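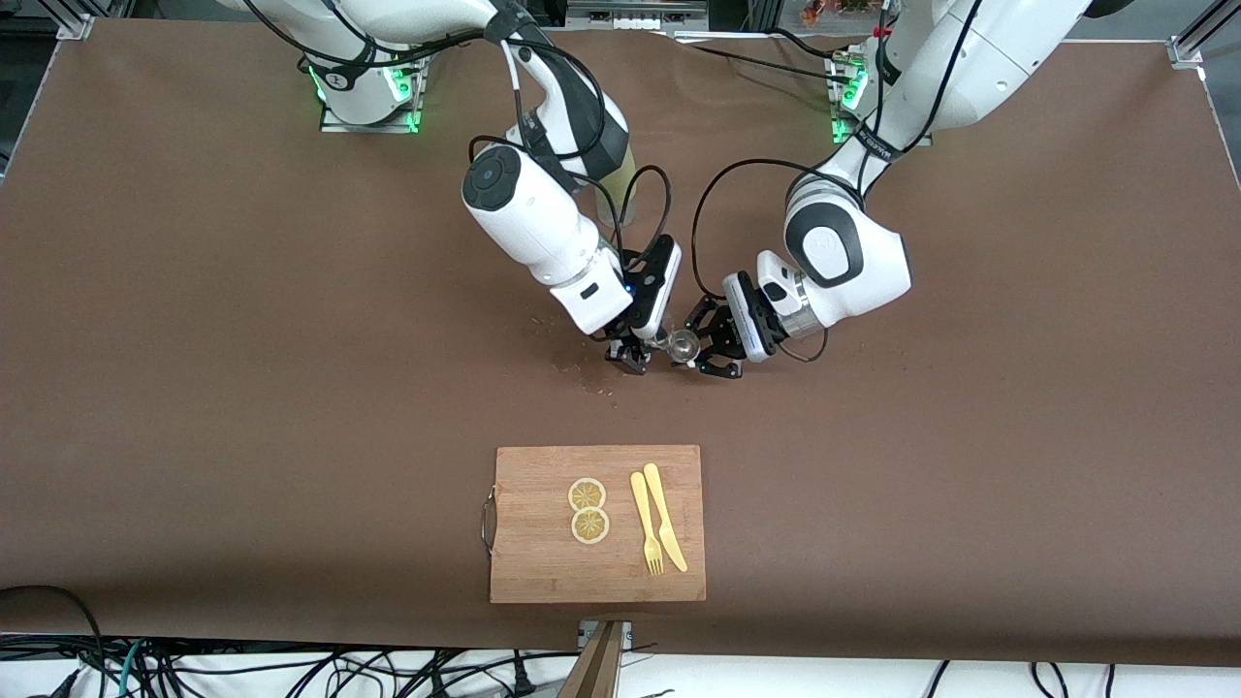

4. Recording an episode with two arms

Every episode in the Kimis data set starts from the same condition of the table, and most of the rejected episodes are rejected for what was done before the recording, during the preparation. Please read this section fully before your first shift. The robot faces forward, toward the fixed camera, so its right arm is on the left side of your screen and its left arm is on the right side. In the glass handover task, where the two grippers meet over the brown paper with the cutting board in front of them, new operators often write "left" in the log when they mean the right arm. Always use the robot's side in the log, never the side of the screen.

4.1 Before you start

1. Check the status lights on both arm bases. They must be green. If one base shows another color, do not start, and go to section 7.

2. Look at the black cables along both arms. A loop between the arms is permitted, but it must not touch a gripper when the arms are in the start position.

3. Smooth the brown paper with your hand. Small wrinkles are acceptable. Replace the paper if it is torn or if an object does not stand straight on it.

4. Place the objects from the task card. For the lemon card these are the board, two lemon slices, the yellow fork and knife, the cup and the small glass object. The position of the slices and the cutlery may change from one episode to the next, and we want that it changes.

5. Open the Bumik recorder and choose the task number. The lemon card is task 447.

Note: Crumbs on the paper are not a reason to stop. Anca Surdu asked us in April to leave them sometimes, so that the model also learns from a table that is not perfectly clean. Remove them only when the task card says "clean table".

CAUTION: Keep your hands and sleeves behind the front edge of the table while the arms have power. Press Hold before you reach in to move an object, also when the movement is very small.

4.2 Recording

1. Press Arm. Wait for the short tone.

2. Move both leader handles slowly to the start position. The recorder does not begin until both arms are inside the start zone.

3. Press Record and do the task at a natural speed. Do not stop in the middle to think. A pause longer than 2 seconds is marked by the software and the reviewer has to look at it.

4. For a handover, close the receiving gripper first and open the giving gripper after. Do not open both at the same moment.

5. When the task is finished, bring the arms back to the start position and press Stop.

6. Choose Good, Mistake or Discard.

Use Mistake if you dropped or missed the object but corrected it in the same episode. These episodes are useful to us, please do not discard them. Use Discard only for a technical problem, for example a frozen camera or a cable that pulled on the wrist.

CAUTION: Glass objects must be held with the force setting "low". If a glass object breaks, press the red stop button and call the shift leader. Do not collect the pieces with the grippers.

4.3 After the episode

1. Write one sentence in the instruction field, as you would say it to a person. "Pass the glass to the other hand" is good. "Task ok" is not.

2. Change the position of at least one object before the next episode.

3. After each block, upload to the Humville server and wait for the check mark before you close the recorder.

Note: The target for this task is 2000 accepted episodes. On October 22, 2022 we had 972. The current number is on the sheet that Cosmin Vlad keeps next to the charging station.

Questions about labels go to Smaranda Stoica. Questions about the arms go to Cosmin.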